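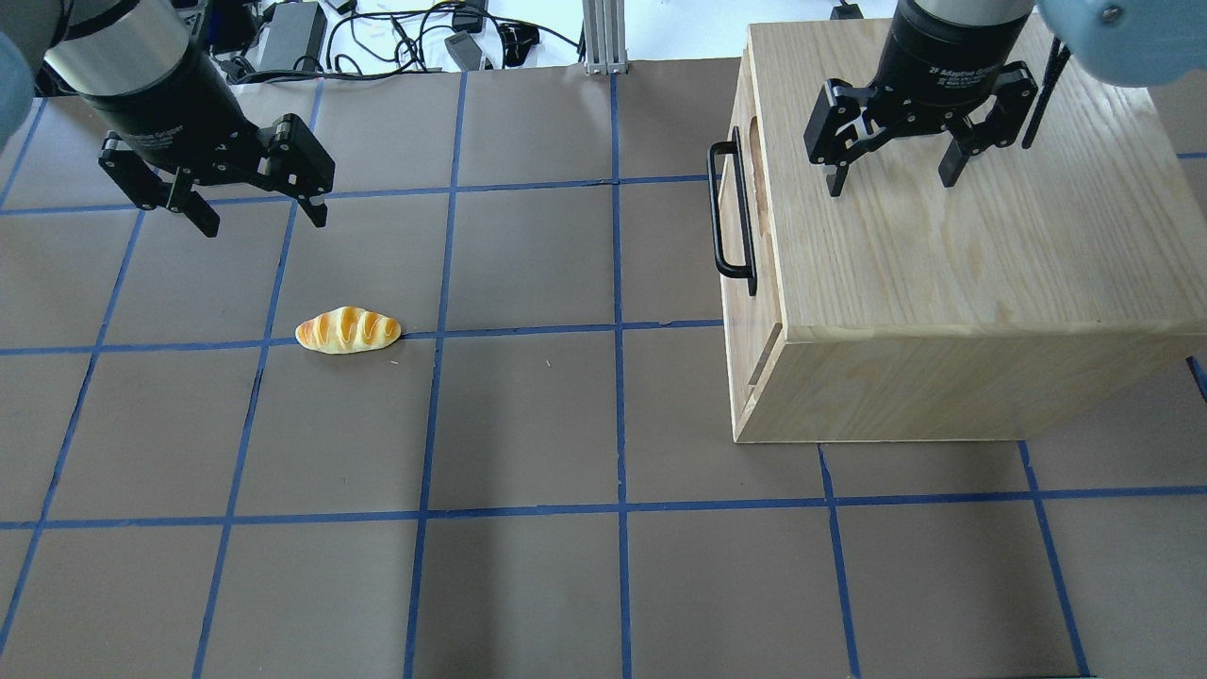 A toy bread roll, a wooden box and two grippers on the taped table at Okgate.

The first thing I did at Okgate was put my coffee down in the wrong place. I'd been in the building maybe four minutes. Dayana Serrano, who had just shaken my hand and seemed very glad to see me, picked the cup back up, walked it to a shelf by the door and pointed at the sign above it, which said CUPS.

"Rule one," she said. "It's really rule one. It's at the top of the page."

The page is why I'd come. I write about workplaces, mostly, and I'd been hearing for a while about a small robotics shop in Tridthorpe with a rulebook that fits on a single sheet of paper, and that other shops kept asking for copies of. I have read a lot of rulebooks. I once read one for a bakery that had a chapter on aprons. So a single sheet got my attention!

What Okgate does all day is teach pairs of robot arms to handle ordinary stuff. Somebody guides the arms through a job (pick up the roll, move the roll, open the box) and every run gets recorded so software can learn from it later. The goal they'd set for the job I watched was 2,000 usable runs. By September they had recorded 2,726, and when Dayana went back through them against the sheet she kept 1,093.

I asked her to say that again.

"One thousand and ninety-three," she said. "I went and sat in my car for a bit."

The trouble was mostly housekeeping. The arms had been fine and so had the people guiding them. But the starting positions had drifted, the notes said things like "roll near box," and two people working the same job on different shifts had been doing two slightly different jobs. You could use the recordings for something, she told me, but you couldn't compare them, and comparing them was what the client was paying for.

So that's where the tape came in. The tabletop is covered in brown paper and marked off into squares with blue painter's tape, like a board game somebody forgot to decorate. I'd assumed the grid was for the robots. Dayana laughed at me, kindly enough. It's for the people. When you set out an object you write down where it goes by square, and the next person can put it back there without calling you at home.

Then I looked down and saw that the bread roll was lying right across one of the tape lines, and I got very excited, the way you do when you think you've caught someone out. Wasn't that against the rules?

Nope. There's a line in the sheet for it. An object may sit on a tape line as long as the note says which line. Hermenegildo Orozco wrote that one. He runs the day shift and used to work in a commercial print shop, and he has strong feelings about margins. He told me the first draft said everything had to sit inside a square, and people followed it so carefully that the robots never practiced on anything in between.

"Bread doesn't know about squares," he said. "Your kitchen counter hasn't got any. If we only ever put the roll in the middle, we've taught it to find the middle."

I liked that a lot, and I've been thinking about it since, usually while making toast.

The rest of the sheet goes like this, more or less. Hands stay outside the tape border whenever the arms are powered. You say "clear" out loud before you start, even if you're alone in the room (I felt silly doing it, and then by lunch I didn't). Grippers start open. Paper gets replaced when it tears, and wrinkles and scuffs are left alone. Cables stay off the working squares at the front. If anything feels off, you stop the run and throw it out, and you don't have to explain why to anyone.

That last one caused the most arguing. Hermenegildo was against it at first. He thought people would toss runs out of boredom, and he had a form ready, with boxes to check. Dayana's view was that the form was exactly what would keep a tired person from hitting stop. They tried it her way for 3 weeks and he quietly recycled the form. He still has the file on his computer, though. He showed me.

Now, I should say that none of this takes the place of the serious stuff. There are formal safety standards for robots, there's a risk assessment in a binder much fatter than one sheet, and the arms have stop buttons that I was shown before I was allowed anywhere near the table. The sheet is for the gap between the binder and a regular afternoon. The binder will tell you how the equipment has to be set up. It has nothing to say on whether the roll should face left.

I did wonder if the whole thing was a bit much for toy bread. You stand there with these black two-finger grippers hanging over a table, one of them above a big pale wooden box with a handle on its side, and three grown adults are discussing whether a plastic-looking bun is straight. I said so. Dayana said that was fair, and then told me about a company called Brilau, where she worked before this, where everyone was clever and nothing was written down. When the one person who knew the setup took a job across the country, they had to start a whole project over. She said it without any bitterness. She just doesn't want to do it twice.

The sheet has been passed along to other places by now. A shop called Figueroa asked for a copy in the spring and sent it back marked up in green pen, which Dayana thought was wonderful and Hermenegildo took a day to get over. Two of their changes went in. One is that the date goes on the paper whenever it's replaced. The other is that new people read the sheet aloud to someone on their first morning, and if they stumble over a sentence, the sentence gets rewritten.

They had me do it before I left. I stood at the end of the table and read all of it, top to bottom, and tripped on the line about handles. It used to say "handle-bearing surfaces shall be oriented consistently relative to the operator." Hermenegildo crossed it out while I was still talking and wrote "keep the handle on the same side every time."

Then I went to get my coffee off the shelf, and it was stone cold.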